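The Winter Coat Gallery, or What Became of My Bed

Every October I take the winter things down from the top of the wardrobe and spread them out on the bed, and every October I am surprised by how much of a bed one coat can use. Last year I made a page about sweaters and it got more mail than anything else I've put up here, most of it from people who wanted to tell me I was folding them wrong. So this year it's the puffer's turn. Get your pens ready.

A word about the cast. The coat is purple, quilted, and older than my opinion of it. I bought it at Naidu, back when Naidu still had the shop with the two staircases, and I bought it a size up on the advice of a saleswoman who said I would want to wear layers under it. I have never worn layers under it. There is barely room in the hallway for me and the coat as it is. But it's warm, the zipper has never once let me down, and it has outlived two much better-looking jackets that I was careful with.

The bed is the bed in the back bedroom, the one guests get. I use it for folding because my own is pushed into a corner and you can only get at it from one side. Folding a puffer from one side is like making a sandwich through a mail slot.

The full gallery of the closet changeover is still being sorted (I'm up to scarves). The coat gets its own page because it asked for one, in its way.

Heap, with stripes 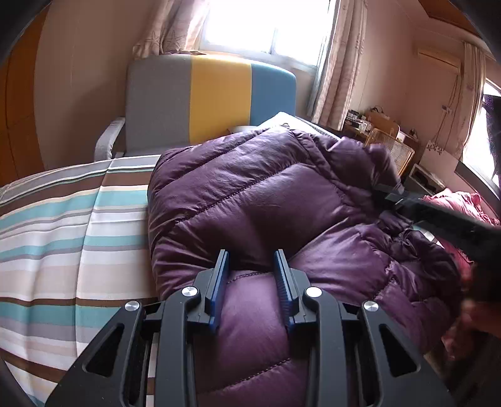 Geetha Palaniappan wrote in to say that down should never be folded at all, it should be hung, on a wide hanger, in a breathable bag, away from the wall, and that anyone who squashes a down coat into a box deserves what they get in November. She added that she has hung hers this way for 14 years and it still looks new.

I don't doubt it. I've thought about that coat of Geetha's a good deal. I would only point out that the rod in my closet is already holding everything I own with a collar, and that it came out of the wall once, at four in the morning, with a noise I took for burglars. Since then I've had a policy about what goes on the rod. Puffers fold.

What I'll say for the purple heap is that the quilting does half the thinking for you, once you stop fighting it. The stitched lines are where a coat like this is willing to bend. Anywhere else it simply moves over and waits for you to leave. I spent years trying to fold mine into a neat rectangle like a shirt, and what I got was a rectangle for as long as I leaned on it.

For those who asked, my order of business goes like this. Zip it up first, all the way. Lay it on its front and smooth it from the hem toward the collar with the flat of your arm, so the air goes out at the neck. Bring both sleeves across the back. Then fold the sides in a little, and roll from the bottom, slowly, with your knees if you have to. I have to. The hood, if there is one, goes over the roll at the end and holds it shut, more or less. Coats without a hood get a length of ribbon, or the belt of a bathrobe that has lost its bathrobe.

You'll notice the word "slowly." A coat that's rolled in a hurry comes undone in a hurry, generally at the moment you've turned around to find the ribbon.

I did try one of the Bremico roll straps, the kind with the buckle. It's a perfectly good strap. It went around the coat once and then around the bedside lamp, and I've kept it for the lamp cord.

The same coat, with the rest of the room

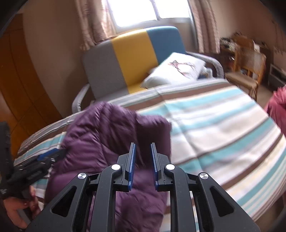 Kondetti would like to know where the pillow with the bird on it came from, and whether the headboard was bought in three colors or arrived at them by accident.

The pillow came in a set from a market stall and its twin has gone to live at my sister's. The headboard was bought that way, gray, mustard and teal. I wanted plain gray. The shop had a sign saying gray, and I suppose a third of it was honest. I've come around to it. Guests always mention it, which gives them something to say at breakfast besides how they slept.

The bedspread is a good folding surface, by the way, and I'd recommend stripes to anyone who does a lot of this. They give you something to line a hem up against. Mine has white, aqua, gray and brown to choose from, and I generally pick a brown one, then lose it under the coat.

Daylight helps too. I used to do the changeover in the evening under the ceiling light, and twice I put away a coat with a mark on the cuff that I didn't meet until the following winter. These days I do it in the morning with the window to help me, and I go over the cuffs, the collar and the pocket edges before anything gets rolled. I check the pockets as well. This year's haul from the whole closet was 3 bus tickets, a peppermint, and a glove that belongs to no pair I have ever owned.

Still to come: the scarves, the long gray coat that sheds, and the boots, if I can get them to stand up. Geetha has offered to send a hanger. I've told her where the rod stands on the matter, and she says she'll send it anyway.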